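We use cookies to remember your settings and to count visits. By continuing on this site you accept this. [Accept] [Read more]

Call for participants: teach a robot arm by hand and by remote control

Dimusau is looking for people who want to spend a few half days guiding a robot arm through simple household and workshop tasks. You do not need to know anything about robots or programming. We are interested in how ordinary people show a task, and for this reason we would like to have participants with very different jobs, ages and habits.

What you will do

Each session takes three hours, with a break of 20 minutes in the middle. In the first part you hold the arm with your own hands and lead it through the task. In the second part you sit at a desk and move the same arm with a hand controller called Levo, while you look at the picture from the small camera at the wrist. The tasks are grasping, lifting, turning, placing and putting one thing inside another. Some of the objects are stiff and some are soft, and the soft ones ask for more patience.

You repeat every task many times. Please think about this before you apply, as some persons find it restful and others find it very boring. One set has 100 repetitions, and most participants finish it in two sessions. A failed try is also kept and counts the same as a good one, so there is no need to hurry or to be perfect.

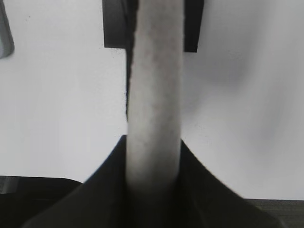 The wrist camera shows only a small area close to the fingers of the gripper. In the remote part you will therefore have to judge distance from shadows and from small movements, and this takes time to learn. We give you one practice hour, which is paid like the others. An operator from our team sits beside you all the time and can stop the arm with one button. You have such a button also.

Who can take part

- You are 18 years or older.
- You can sit and stand for an hour without pain.
- You see well at near distance, with or without glasses.
- You understand spoken English well enough to follow safety instructions.
- You have not worked with Levo before.

Left-handed people are very welcome, we have too few of them until now. If you have a pacemaker or any other implanted device, please write to us first and we will discuss it.

What we offer

You receive 200 dollars for each finished set, paid by bank transfer within two weeks. Travel by bus or train is paid back when you show the ticket. Coffee, tea and fruit are in the kitchen. If you stop before the end of a set, you are paid for the hours you did.

What we record

We record the movement of the arm, the force at the gripper and the picture from the wrist camera. We do not record your face or your voice. The recordings are stored under a number and not under your name. They will be used by Dimusau and by our partner Laskowska, where the learning software is written. Until today we have over 2000 recorded tries, and we would like to have many more before the project closes.

How to apply

Write a short message to Leszek Ziółkowski through the contact form and choose "Participants" as the subject. Please tell us your age, your usual work, which hand you write with, and which days of the week are possible for you. Mornings are easier for us, but we keep two evening places every week. Applications are open until September 2, 2018. You will get an answer in each case, also when all places are already taken.

On your first visit, please wear closed shoes and clothes without long loose sleeves. Rings and bracelets have to be taken off before you touch the arm, and there is a locker for them beside the door.

Newsletter: Enter your e-mail address to receive our news four times a year. You can unsubscribe at any time. [Subscribe]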